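Treloar Answers
Question and answer software for support teams and member communities

Overview

Treloar Answers is a hosted Q&A board. Members post a question, other members reply, and the person who asked marks one reply as the accepted answer. The board runs at your own web address, with your own logo and colors. It's made by Jovley, and it works in any current browser with nothing to install.

The current release is version 4. Boards on version 3 are moved over in March unless the board owner asks for an earlier slot.

Duplicate matching

When a member types a title, the board searches existing questions and lists the closest matches beside the form. The match looks at the title, the tags and the accepted answer, if there is one. A member can click "Same as mine" to follow an older question, and no new post is created.

Moderators can also merge two questions after they've been posted. Replies from both are kept in date order. The older web address stays in use and the newer one forwards to it. Votes carry over, with one vote per member if somebody voted on both copies.

A merge can be undone for 29 days. After that it's permanent.
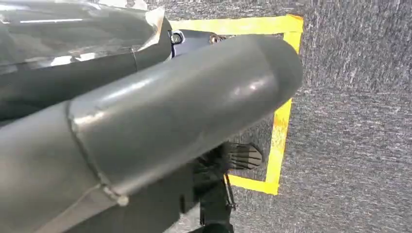

Tags and tag owners

Each question needs at least one tag. Board owners decide who can make new tags: everyone, members above a set score, or moderators only. Most boards start with everyone and tighten up later.

A tag can have one or more owners. Tag owners get a daily email listing open questions under their tag, sent at 7:00 a.m. board time. They can edit the tag description, retag questions and set synonyms, so that "log-in" and "login" end up in the same place. They can't delete posts.

Scores and privileges

Members earn points for upvotes and accepted answers. Default thresholds are supplied and every one of them can be changed, including down to zero. Scores can be hidden from public pages. With scores hidden, privileges still work as usual and each member can see only their own total.

Points from a deleted post are removed overnight.

Import

Treloar Answers reads CSV, JSON and the Pretholm forum export format. Questions, replies, votes, tags and join dates come across. Passwords don't, so members set a new one the first time they sign in. Attachments are copied if the old site is still online during the import.

From a customer

"We had 151 tags when we moved over and half of them meant the same thing. Setting up synonyms took me one afternoon. The merge screen could use a bigger preview, but it does the job."
Ekene Eze, community manager, Cikholm

Plans

Small: up to 2,000 members, one board, email support.
Standard: no member limit, up to 4 boards, single sign-on, email and chat support.
Self-hosted: the Standard features on your own server. Linux only. Needs a yearly license key.

All plans include import, merging, tag owners and full export of your data. Members who haven't signed in for a year don't count toward the limit on the Small plan.

Known limits

Search doesn't look inside attached PDF files.
A question can't be on two boards at once. Moving it between boards keeps the replies but drops any tags that the new board doesn't have.
The daily email can't be changed to weekly in this release.

Trial and setup help

A trial board has all the Standard features and can be turned into a paid board without losing posts. Setup calls are held every Wednesday and are run by Ezequiel Barroso. Book one from the Help menu of your trial board, and have a sample of your export file ready if you plan to import.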